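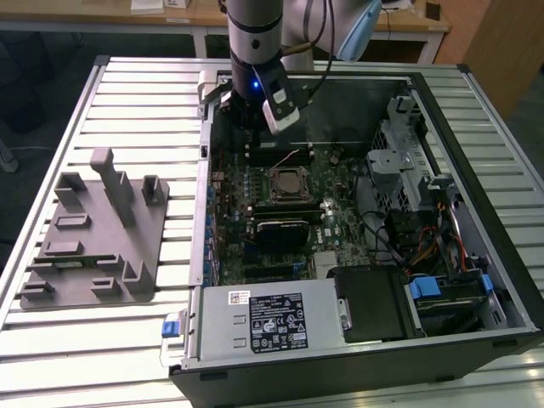 Unit 4: Getting Rid of Old Office Equipment
Records and Office Practice, Tuesday section
Instructor: Zuleica Caldeira

Reading for this unit: chapter 6 of the course packet, and the two sample forms at the back of it.

1. When equipment leaves the books

An office buys equipment, uses it, and at some point stops using it. In accounting terms the last step is called disposal. In practice there is often a long gap between the day a computer is unplugged and the day it leaves the building. During that gap the item is still on the asset list, still insured, and in some offices still being depreciated.

The term for an item in this gap is "retired in place." Most offices have more of these than their lists show.

Four dates matter for each item: purchase, last use, approval for disposal, and removal. Many asset lists have a column only for the first and the last. Add the other two if you are setting up a new list.

2. The Cason case

We will use Cason for the rest of the unit. Cason is a mid-size insurance office that moved to a smaller building and had to clear two storage rooms in February. The asset list showed 863 items. The walk-through found 743. The office manager, Ainhoa Arroyo, had to account for the difference before the lease ended.

The 120 missing items fell into these groups:

Sold to staff, with a receipt but no list update
Returned to the leasing company
Used for parts
No record of any kind

The third group caused the most trouble. A technician takes a memory module from one desktop and puts it in another. Both machines keep their asset tags. The first one no longer starts, and after a year somebody throws it out with the tag still on it. Nothing dishonest took place, but the list is now wrong in two places -- the scrapped machine is still carried at book value, and the repaired one has a part that belongs to a different record.

3. Whole items and parts
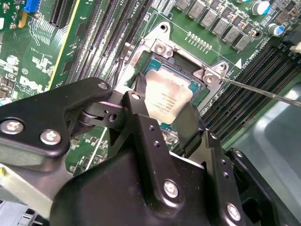
A list can track equipment at the level of the whole machine or at the level of the component. A desktop computer has a board, a processor, memory, a drive and a power supply, and each of these can be taken out and given its own number.

Tracking every component is rarely worth the work. The usual rule is to track a part separately if it meets either of these tests:

It costs more than the office's asset threshold when bought alone.
It holds data.

Under the second test, drives are always tracked, whatever they cost. Boards and processors usually go with the machine. When a part is moved, write one line in the notes field of both records. Give the date and the other machine's tag number.

4. Data before disposal

Drives are handled first and separately. The record should show who erased or destroyed the drive, the method, and the serial number. A statement that says "all drives wiped" with no serial numbers is not a record, and an auditor will not accept it as one.

Cason hired an outside firm, Ollance, for this step. Read the Ollance certificate in the packet and note that it lists serial numbers but no asset tags. Arroyo had to match the two by hand. Ask for both in the contract.

5. Where the equipment goes

Resale. Needs a price, a buyer and a receipt. The sale price is compared with book value, and the gain or loss is recorded.

Donation. Needs a letter from the receiving group. Book value at the date of the gift should be noted.

Recycling. Needs a pickup slip with a count or a weight. Counts are better. Cason's recycler, Istomix, gave weights only, and the slips could not be tied to the list.

Return to lessor. Needs a signed return form. Keep it as long as the lease file -- disputes over missing equipment can come up well after the lease ends.

6. Terms to know

Asset tag, book value, salvage value, write-off, retired in place, chain of custody, threshold

For next class

Fill in the blank disposal form in the packet for the Rivas printer. Use the purchase details on the page facing it. Leave the approval line unsigned. Bring a paper copy, and read the first section of chapter 7 on retention schedules.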